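Teleoperation and hand guiding » Soft goods
Thread: Pillowcase task, where do you cut the episode?

kudby_rig
Posted 2018-10-09
We are recording a bedroom task by remote control, two arms, two-finger grippers. The operator puts a pillow into its case with the chair as a support, and handles a cushion near the bed. My question is about the cut points. At present one episode runs from first motion to arms parked, and the long ones are mostly hesitation. Wael Kettani, who wrote our operator sheet, wants it kept that way. I would like to split it at each regrasp.

drolix
Don't split at regrasps. With cloth the regrasp is the skill. If you cut there, the policy never sees how a bad grip gets turned into a good one, and you will be stitching segments together at run time.

V. Brøndum
Disagree with drolix. We split everything on the Starness arm at gripper open and kept five frames of overlap either side. Training was far less fussy. The stitching problem is real but small if the overlap is there.

drolix
Was that on cloth?

V. Brøndum
Boxes and tubs. Point taken, though I would still try it.

kudby_rig
Head camera views from our room, for anyone judging how much the operator has to work with:

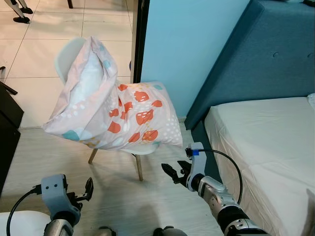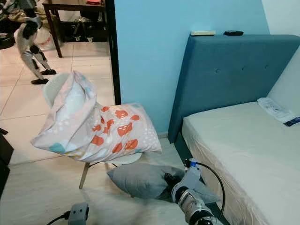 mcintyre_ctl
Should the operator watch the head camera only, or stand in the room as well?

drolix
Head camera only, if that is all the policy will get. An operator standing in the room picks up depth and slack in the cloth from angles the robot never has, and the demonstrations then contain moves that the recorded images can't account for. Let them stand in the room while they learn the controls, then move them out before you record anything you mean to keep.

V. Brøndum
Agreed on that. I would add wrist cameras before changing anything else. The inside of a pillowcase is hard to judge from the head.

mcintyre_ctl
Wrist cameras mean two more streams to keep in step. We had drift between them and the joint log and had to throw out a whole batch. Check the time stamps on the first file, not on file 1764 as we did.

kudby_rig
Noted. No wrist cameras here yet. Back to the cut points: would anyone object to keeping the full episode on disk and storing the regrasp times as labels?

drolix
No objection. Do that. You can train on either version later.

V. Brøndum
Same — and label the hesitations too. I would drop pauses longer than two seconds at load time and leave the raw file alone.

drolix
Careful with that. Some pauses are the operator waiting for the cloth to stop moving. Remove those and the arm pulls while the case is still swinging.

V. Brøndum
Then only drop pauses where the gripper is open and clear of the cloth.

kudby_rig
That I can script. Will put it to Wael and post the label format once he has picked it apart.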